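# Call for participants: student tidy-up robot project, Pokholm

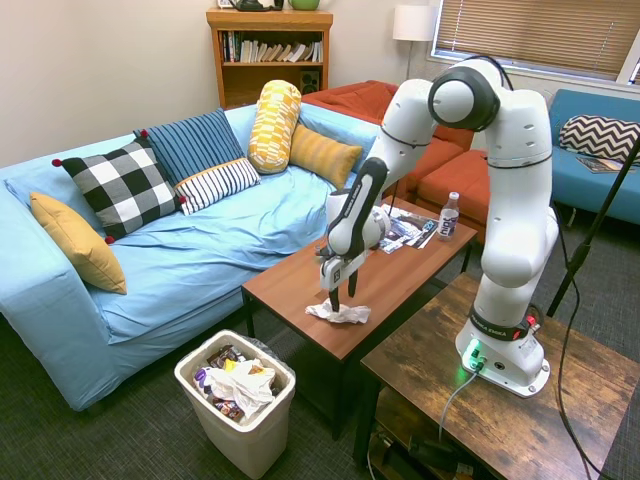
*Gripper over a tissue on the coffee table, with the waste bin by the sofa.*

The Natosau student robotics club is looking for people to take part in its autumn project. We are teaching a robot arm to clear up a living room: picking litter off a table, putting it in a bin, and leaving alone the things people want to keep. The work is done in a furnished room at our Pokholm site, with sofas, cushions, a bookshelf and a carpet.

Sessions start in October. You do not need to be studying engineering, and you do not need to have used a robot before. Last year's group included students of nursing, history and furniture design.

## What you would be doing

Most of the work is guiding the arm by hand or with a controller while it records the movement. You set out the table, run the task, put everything back and run it again. A short task such as tissue to bin may be repeated many times in one session with the tissue in a different place each time. It is slow work and some people find it dull. Others like it.

You would also:

- label recordings as complete, partial or failed
- write a line or two on what went wrong in each failed run
- help choose new objects and table layouts
- take a turn at tidying the room and the cable run before you leave

We want 2000 usable recordings by the end of the project. We have 400 so far, nearly all of them with paper and tissues. Bottles, wrappers and loose pages are next. The sorting side still needs thought – a magazine left on a table may be rubbish or may be what someone is halfway through reading.

Those who write code can join the smaller group that trains and tests the model. Please say so when you apply. Python is enough. The test software is called Jenkins by everyone here, after a student who left, and has nothing to do with the build server.

## Who can apply

Anyone aged 18 or over who is enrolled on a course, full time or part time. There are 21 places. You should be able to:

- come to one three-hour session a week until the end of term
- stand for part of the session and reach across a low table
- follow the safety rules for the arm, including when tired or in a hurry

The room is on the ground floor and has step-free access. If standing is a problem, labelling can be done sitting down and we will arrange your sessions around that.

## Training and safety

Your first session is an induction. You learn where the stop button is, where to stand, and how to start and end a recording. Long hair is tied back and lanyards come off. You will not be left alone with the arm – there are always two people in the room, one of them signed off as an operator. You can be signed off yourself after four sessions.

## Payment and costs

This is a voluntary student project and there is no wage. Bus fares to Pokholm are paid back each month if you keep your tickets. Plustik, who collect the recycling from the building, are giving us clean sample packaging, so please don't bring rubbish from home.

Your hands and voice may be picked up in the recordings. You will be given a consent form at induction and can ask for your recordings to be deleted at any time before the data is released.

## How to apply

Fill in the form at the club desk in Room 37, or ask there for a copy by email. Tell us your course, the times you are free and whether you prefer recording, labelling or code. A few lines will do and we don't need a CV.

We fill places in the order forms come in and keep a waiting list.

Natosau student robotics club, September 2024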